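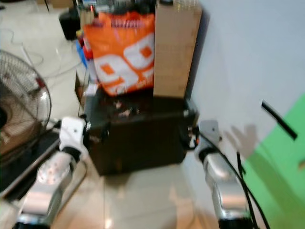
House Rules for Two-Armed Robots

Every shop we visit has a binder of robot rules, and every binder has the same amount of dust on it. At Vekport we gave up on the binder and put our rules on a gallery page, where people might read them while waiting for the coffee. The list was down to 15 rules after the last trim. The ones below get broken most.

Rule 2. Both arms on a box, or no arms on a box. One-handed heroics are for the demo reel.

Rule 5. Look at what is sitting on top before you push what is underneath. The robot has no opinion about your shopping.

Rule 6. Cables get a look before every run and another one after lunch. Brillent's checklist gives this step 30 seconds. Ours gives it 70, and we still find things.

Rule 9. Learn where the elbows go. Everyone watches the grippers, and then an elbow introduces itself to the wall.
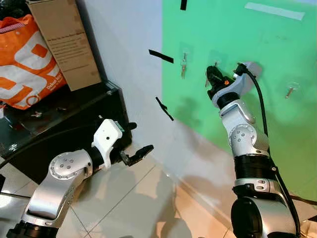

Rule 11: near a wall, go slow and keep the fingers clear of the hooks.

Rule 12. Tape is a marker. It is not a fixture, a hinge or a long-term plan.

Rule 14. If you have to reach in, stop both arms first. Yes, the other one too.

Comments (3)

marchal_floor2: We had Rule 14 on the wall at Marchal for years. Somebody hung a calendar over it.

gripperfan: What happened to Rule 13? Asking for my whole shift.

tilted_tote: Novance wants a signature after each rule. I have signed my name 1,000 times and can no longer spell it.

Contact the page editor | © 2026 Vekport | Back to top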